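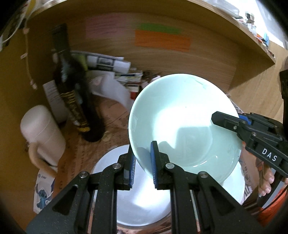 ## Packing a large bowl with other dishes in one cardboard box

**Leilani Villanueva**

I'm moving from Clondville to Lilasham at the end of June and have started on the kitchen. Most of it is easy enough, but I have a big pale green bowl with a glossy finish, and it's the widest thing I own apart from the frying pan. I also have some round plates and dishes in the same sort of pale colour.

Should the bowl go in first with the plates inside it, or should the plates go underneath? The removal firm, Skurwood, charges £19 for each extra box, so I'd like to keep it all in one. They say they don't cover crockery packed by the customer.

**Kuo-hua Kan**

Plates first, stood on edge, with paper between each one. Don't lay them flat in a pile with the bowl on top.
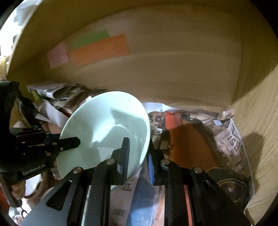

A big bowl travels better tilted on its side than sitting flat on its base. Crumple plenty of paper under the lower side of the rim and push more down between the bowl and the cardboard until it stops moving. Fill the inside of the bowl with paper as well. You can put tea towels in there if you're short, but I wouldn't put plates in it.

Close the flaps and give the box a gentle shake. If you hear or feel anything shift, open it and add more paper. Use 2 strips of tape across the bottom, and write on the side as well as the top, as the top gets hidden when boxes are stacked.

I packed for my sister's move to Prendergast like this and only lost a saucer, which was in a different box.

**marrowfat706**

just wrap it in a duvet and put it on the back seat. did that with all my mixing bowls

**Leilani Villanueva**

Thanks both. The back seat is taken by the cat, so I'll go with the box. I've got a stack of old newspapers to use up. Does the ink come off on the glaze?

**Kuo-hua Kan**

It can do, but it washes off with washing-up liquid. Put a sheet of plain paper next to the bowl if you'd like to save yourself the job.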